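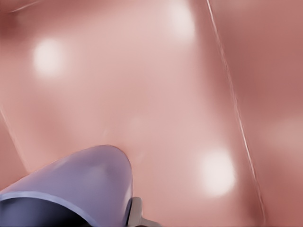

Re: [cell-users] Ornorach cell - finger sinking in, then the arm sulks

Date: 13 October 2022
From: Njoroge Odera

Quick one before I have to run for the train, sorry for the state of it. Replies in among yours.

> Hi all, we've got the Ornorach cell going in sim with the two finger
> gripper, same layout as the real one. Rigid parts are fine. As soon as
> we swap in the soft sheet the finger goes in much too far before
> there's any force reading worth the name, then the force jumps and
> the arm trips its limit and stops. Have tried making the sheet
> stiffer. It helps, then it doesn't.

Same thing we had in January. Stiffness on the sheet is the last thing to touch, please put it back to what came with the model. If you tune it to cover up for a bad contact setting you'll get a sheet that behaves for straight presses and goes daft the moment the finger comes in at a slant.

Order I'd do it in:

Contact margin on the finger first. NOT the sheet. Ours was left at the value for the hard plastic trays, far too small, so the finger is already inside the sheet before the solver notices there's anything to push against. Make it bigger till the finger starts to feel the surface just as it arrives. You'll see a slight gap if you overdo it, back off from there.

Then the collision shape. Open the finger file and look at what it's really using. The visible finger has a nice rounded tip, but in the version off the old Flaltadeo share the collision shape was a plain box, so the corner of the box was digging in where the rounded end hadn't got to yet. Took me most of a day. The Bisht one has a proper capsule in it. Use that.

Then the time step. Halve it and run the same press again. If the answer changes much you were too coarse to begin with and everything you tuned before that is rubbish, start again I'm afraid.

> Also: is there a sensible way of checking the press depth? We're going
> by eye from the camera view and we can't agree.

Don't go by eye. With a shiny sheet you can't tell a dent from a highlight, they're both just a soft blob. Either turn the shine down on the sheet material while you're setting up (it's only a look, does nothing to the physics, put it back after) or colour the sheet by how far it's moved. Better still log the tip position and the nearest sheet point and subtract. There's a logger in the tools folder, depth_log, works per step. It writes a new file every run and never clears up after itself so keep an eye on your disk.

I do a camera close up of the tip as well but only to see whether the surface is bending round the finger or the finger is going through it. For that the picture is quicker than the numbers. For depth, numbers.

> Last thing, the fingers don't seem to be level with each other after a
> reset. One is always a bit ahead. Is that us?

No, that's the reset. The script puts the arm home and opens the gripper but doesn't zero the finger joints, so whatever was left over from the last press carries on into the next one. Small at first. After 54 presses in a row it was enough to put our left finger through the limit with nothing in the cell at all. Add the joint zeroing AFTER the arm is home, not before, or it gets undone by the home move. Then let it settle for 8 steps with no command before you start. I know it looks like wasted time.

While you're in there, check the mount. If someone has swapped fingers the offset is in the finger file AND in the gripper file, and if both are filled in it gets added twice. Leave the gripper one at zero.

What we run now on any change to the cell, however small:

home, zero, settle
open and close on nothing, compare both fingers
one slow press straight down, log depth and force
the same press slanted
a long hold, watch the force for buzzing
release, see if the sheet comes back to where it was

If the hold buzzes it's damping. Add a little to the sheet, tiny amounts, then repeat the slow press becuase damping shifts the force curve too. If the sheet doesn't come back, look for a fold that has stuck to itself. Self collision on the sheet was off by default in ours, and a crease would go straight through its neighbour and stay there looking perfectly innocent. Turn it on. Slower, yes.

Full set of checks is 208 presses on our machine, I leave it going overnight. Short set is 11 and I'd do that every time you touch a file. Skirov keep theirs in the same repo as the cell so a change can't go in without it, we still do it by hand and have been caught out more than once.

On the real cell, since you'll be moving over at some point: do the force limit again from scratch. Don't carry the sim number across. Start low, sheet in, slow press, hand near the stop. Wipe the finger pads before, any grease and it slides where the sim one grips and then you'll be chasing friction for a week. And write down which pads are on. We didnt, and there were two kinds in the drawer.

Can send my finger file if the Bisht one won't load, there's a path in it you have to edit near the top. Not on the list tomorrow, back Monday.

Njoroge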